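Gakach fruit table - gallery

Amerley Sarpong, May

Quick page, more words when I get time. Table is the butcher-block one, the pale wood, same as before. Fruit is all fake. Basket is wire. Mat is woven, came from Borkomside in a pack of 4 and the other three are still in the drawer if anyone wants them.

Budget for the whole thing was 250 and we came in under, mostly becuase I already had the plant pot.

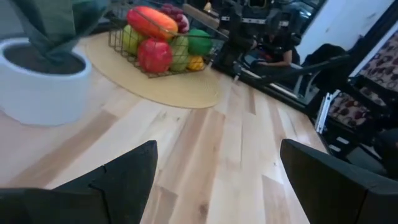 Fruit basket on its mat, white planter beside it. Love the grain on this wood.

Bit about the wood. Oiled it twice, Clararier oil, the small can. Thin coat, wipe, leave overnight, second coat in the morning. Before that a sand with 400, by hand, along the strips. Took me till 5 pm and my arms knew it. The little knot stays, I was asked if I'd fill it and no. Seams between the strips you can feel with a fingernail in winter, by May they close up again.

Don't put a wet pot straight on it. Saucer or a bit of cork. I had a ring on the last table and it never came out, sanded and sanded. 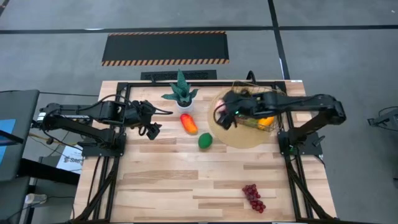
Fruit came from Ackah, mixed bag, 17 pieces. Not all of it goes in the basket at once, looks stuffed if you do. I swap them over when I'm passing. Round ones underneath, then the long ones, something red near the front. The mango is my favorite of the lot, the paint goes from red into orange and they got it right. Bannanas were a bad match, too shiny, gave them to my neighbor's kids.

Dusting: soft brush, dry. Tried a damp cloth on one of the apples and a bit of color came off on it, so dry only from now on. The wire basket gets a proper wash in the sink, towel it straight after or it spots. 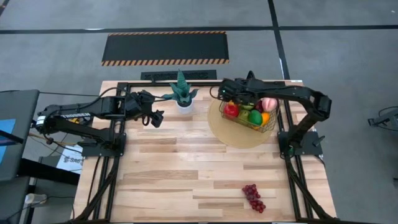 Grapes are the fiddly ones. They roll under everything and catch on the wire if you pull them out by the stem, hold the whole bunch instead. Same bag as the rest. Ackah do a green bunch too, haven't ordered it, might.

Plant is staying where it is, middle and toward the back. Low pot so it doesn't block the fruit. A second mat under it was suggested, tried it, too much mat.

Next up is the shelf, then the hooks by the door. Pictures of those when they're done. Prices and order links for the bits above are on the Gakach list page, ask me if one of them is dead.

A.S.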